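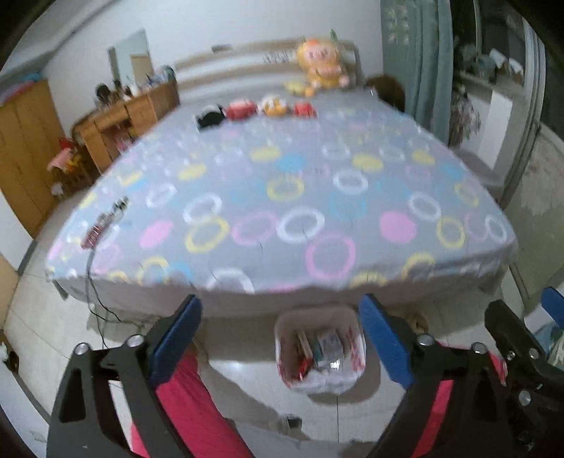 Grey fitted sheet with a printed pattern of rings and dots.

Cerkus opens enrolment for block printing course in Predthorpe

PREDTHORPE, Jan 29, 2021 – Cerkus, a teaching studio for textile crafts, has opened enrolment for Prunum, a course in hand block printing on cotton and linen. Classes begin in February at the studio's Nadar Street premises. The course is intended for adults with no previous printing experience and runs for five sessions.

Prunum replaces the studio's single-day printing class. The earlier format covered carving and printing but left no time for fabric preparation, heat setting or wash testing. These stages now have their own place in the program.

Session one deals with fibre content, scouring and shrinkage. Participants cut and label swatches of plain-weave cotton and medium-weight linen, which are used for all later tests. Sessions two and three cover the design and carving of lino blocks, including registration marks, block mounting and the layout of a half-drop repeat. In session four, participants mix water-based pigment with a binder, charge the block with a foam roller and print on a padded table. The final session covers heat setting, washing and assessment of the finished length.

Each participant will print one length of fabric in two colours. The second colour is applied from a separate block, aligned to pins set along the selvedge. Blocks, tools and test swatches remain the property of the participant at the end of the course.

"Most of the faults we see in printed cloth come from preparation," said Pavithra Rao, who designed the course. "If the size is still in the fabric, the pigment sits on the surface and comes off in the wash. We would prefer people learn that on a swatch in the first session than on a finished tablecloth."

The studio has refitted its print room for the course. The tables have been re-covered with wool felt under a stretched cotton backing cloth, and a drying line has been installed along the north wall. Rao said almost 3000 test prints were made on the new surface while the padding depth was being adjusted.

Leidy Rivadeneyra will teach the carving sessions. She has also prepared the printed course notes, which set out pigment ratios by weight, a table of iron settings by fibre and a record sheet for wash tests.

"A carving tool has to be stropped more often than beginners expect," Rivadeneyra said. "We have allowed time for it at the start of both carving sessions, and left-handed participants will get their own set of diagrams."

A total of 100 places are available across all groups. Materials are included in the fee. Participants should bring an apron and a notebook, and may bring their own fabric to the final session if it has been washed without softener. Fabric containing elastane is not suitable for heat setting at the temperatures used.

Enrolment forms and the session timetable are available from the Cerkus front desk. Requests for wheelchair-height print tables should be noted on the form.

Media contact: Pavithra Rao, Cerkus, Nadar Street, Predthorpe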